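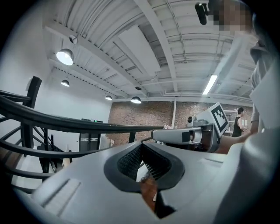 Renaud handheld gripper kit, worth it?

brickloft
Anyone here using the Renaud kit? The pair, not the single. Looking at it for demo collection, kitchen type tasks mostly. Quote came in yesterday, 2 grippers plus tag plates plus one year of the upload service. Lelwood is cheaper but no tags included.

gantry_pete
Had a pair since February. Grips are good, pads hold up. Software is meh. Calibration wants redoing every time you swap pads and the manual skips a step, you have to restart the app first or it keeps the old numbers.

Armindo Morais
Disagree on the pads. Ours started peeling at 200 episodes. Lelwood pads went 1000 before we changed them. Support did send new ones, free, took forever tho.

gantry_pete
200?? what are you picking up, gravel

Armindo Morais
Mugs. Sponges. Normal stuff. Might be a bad batch, serials were close together.

brickloft
ok thats useful. What about weight? Two people here would trade off, long sessions.
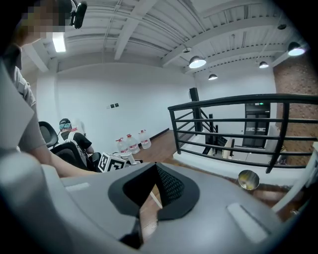
Also the quote says recordings have to go thru their server before you get usable files. Dealbreaker for us if true, our upload is garbage.

inidier_fan
Not true anymore. Local export came in with the last update, it's under Advanced for some reason. Weight is fine for an hour, then your wrist knows about it. Inidier is lighter but the jaw only opens 80 mm.

gantry_pete
Local export drops the tag poses if you forget to tick the box. Ask me how I know.

Armindo Morais
Still say get Lelwood and print your own tags. Zidance has a decent mount for them. You're paying Renaud for a plate and a sticker.

gantry_pete
And for tags that are mounted square. Printed ones on mine were never flat.

brickloft
Going to ask for a trial pair before 19th June, quote runs out then. Will post pad wear if they say yes.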